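Moving the Office: What I Wish I'd Budgeted For
Speaker notes, Pavine evening session

Slide 1. Wait for the latecomers. They will be the ones who moved office last year and can't find their diaries.

Slide 2. We moved from Skoneck to Sinddale in June. Eleven desks, 2350 files, one kettle. Quote from Lyons was fair. The quote did not include parking, which I found out from a man standing beside a van.

Slide 3. Boxes. Pause for groans. Everyone writes "MISC" on the side. We had seven marked "MISC" and one marked "MISC 2", as though the others were a set. Say what's in it and which room it's going to. Do the room first, in big letters.

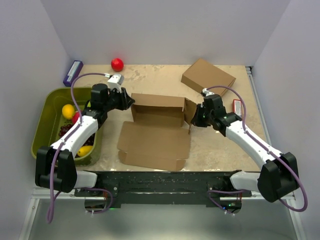
Open box, green tray, two arms at the table.

Slide 4. Timing. Book the phone line 8 weeks ahead. I booked it three weeks ahead and took calls in a stairwell until July. (Do the stairwell voice if they seem friendly.)

Slide 5. The lease. Read the part about returning the walls to their original colour. Ours was called "stone". There are a great many stones. Skip this slide if running over.

Slide 6. Reusing old boxes. We did, to save money, and spent the saving on a new set of mugs. Ask the room: who has paid for new ones and felt cheated?
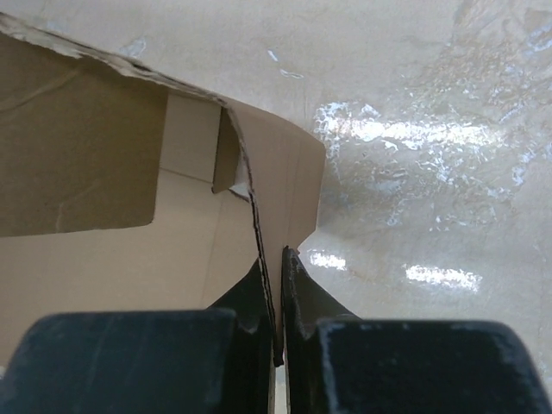

Pay for the new boxes, came the shout from the back row in Skoneck, and then charge them to whoever chose the new building.

Slide 7. Questions. If there are none, tell them about the fridge.

Comments

Marrowfat: We still have a "MISC 2". It has moved twice.

deskbyawindow: You never did get to the fridge.

Sinddale Office Talks | Contact us | © All rights reserved | Back to top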